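Teaching a Gripper to Put Your Pens Away: What I've Learned So Far

I've been showing robots how to tidy desks for a while now, mostly with a pair of hand-held grippers, and people keep writing in to ask how I get clean demos. So I finally wrote my tips down! (Tyson Morin, who taught me half of these, will complain that I left out his favorite. Sorry, Tyson.)

First, start with one pen. I know you want to do the whole tray, but a single marker done well beats a messy handful, and you'll find your rhythm much faster. 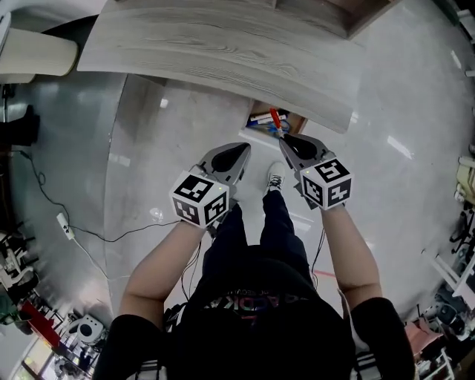 Wenutdale, April

Pens and markers are my favorite practice items – cheap, light, and a bright orange-red one is so easy to keep an eye on. Bring the jaws in around it slowly, stop for a beat, then close. I do 12 tries in a row and take a break, and if my shoulders creep up I quit early.

Keep the marker cubes on your grippers clean. A soft dry cloth is plenty, and please don't put tape over the patterns (I did this once and lost 70 takes, ugh).

Check both little green lights before you start, and again after you've bumped anything. Look down at your cables too! I like to leave plenty of slack and step over the loop, never on it.

Use both hands even when the job only needs one. Let the idle gripper hover somewhere sensible, a bit off to the side, and try not to wave it while you think.

And when you fumble, keep going and fix it at normal speed. I used to throw those takes out, but now I save them in their own folder and sort through them over coffee.

Next time: drawers, which I'm still pretty bad at.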